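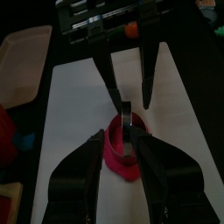 Dye notebook, madder and walnut, continued from the blue book

The second batch of wool came out of the madder bath this morning. It is more brown than I hoped. I kept the bath at a low heat, but while I was on the telephone the thermometer went up to a point where the brown starts to come out of the root. I know this from last year and still I did it. The colour is pleasant, like old brick, only it is not the colour Johanna ordered for the border of her blanket.

Recipe as used: 142 grams of wool (the Finby two-ply, washed), 17 grams of alum, the madder soaked since last evening. I took the rainwater from the barrel and not the tap water. Next time I want to try the tap water again, as ours is hard and the lime should help the red. Anil says the same. He would also add a little chalk, but I do not want to change two things in one bath.

Rinse water was still pink at the third rinse. I stopped there and hung the skeins in the passage.

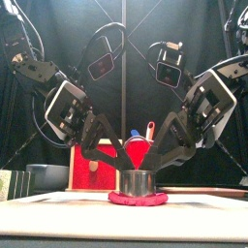

Britau, November

Rain all day and the passage is damp, so nothing dries. I moved the skeins to the rack near the boiler and turned them every hour. The skein on the left has a pale band where the tie was too tight. I have written this warning in the blue book also: figure of eight, loose, with cotton string. The nylon string leaves a mark every time.

Walnut hulls: Gerrit brought a sack from his mother's garden. They are already black and soft, and they smell strong. I put half of them in the old enamel pot with the lid on and left it outside the door. No alum for this one. The hulls will stay in water for 8 days, then I simmer and strain through the curtain cloth. Please do not throw the pot away, it is supposed to look like that.

The alum from Schnyder is finished. There is one jar of the older alum on the upper shelf, without a label, and I do not trust it until I have dyed a small sample with it.
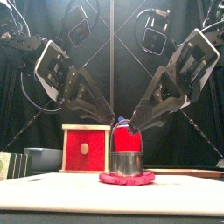
Doaa Tazi
Dyer, wool room

I continue here after lunch, as the first page got wet. Light test: I cut a piece from each of the 11 sample cards and put them in the south window, half covered with thick paper. The weld yellow on silk has already lost some strength compared with the covered half. The madder pieces I cannot tell apart from the covered side. I will look again after the holidays and write it beside the card numbers.

Declan asked if the brick colour can be sold as it is. My opinion is yes, for the sock weight, if we give it its own name and do not promise to repeat it. For Johanna I will dye new wool. She was kind about it and said the border can wait.

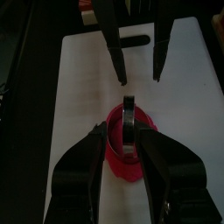

For the next bath

Tap water, same weight of wool, same alum. Raise the heat slowly over two hours and stay beside the pot. Telephone in the other room.

Weigh the madder dry, before soaking. I forgot to write the weight this time, so the recipe on the first page is not complete. From the bag I can guess, but a guess does not belong in the book.

Save the used bath. A second, weaker bath gave a good apricot in spring, and Anil has two grey skeins that he wants to put over it.

Order alum, cotton string, and a new thermometer with a clip. The one we have slides down into the pot and I burn my fingers when I look for it.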